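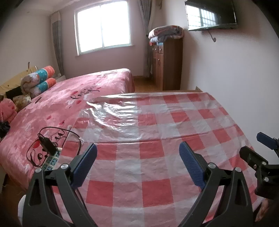 Back bedroom, Sunday. Checked plastic cloth, pink bed to the left.

Folding and covering notes, for me and whoever gets the Fallmont flat next.

Started 9.16 or so by the kitchen clock, which Tadhg maintains is fast. The job was to work out how to get creases out of plastic covers without an iron, after what happened to the iron (see March, and the smell). The big crease running across the cloth was still there when I wrote this. Smoothing it by hand moves it a few centimetres toward the wall, where it waits. Said Salem reckons rolling on a cardboard tube for storage would fix it. We have no tube. Added to the list under "tube".
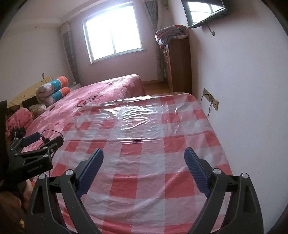 Spare film cut to 115 by 90 cm from the Grida roll, too short for a single mattress by anyone's measure, including mine, had I measured. Filed under offcuts. The clear film that is on the bed, over the pink and white checks, is as crinkled as the tablecloth and a good deal shinier, so the crease test can be run on both. The window shows up every fold on the far half, very handy for judging and a bit rough on morale.

To do:
Ask Van der Merwe for a tube, 129 cm or longer.
Try a warm towel on one corner only. ONE corner, Tadhg.
Find out who has the good scissors.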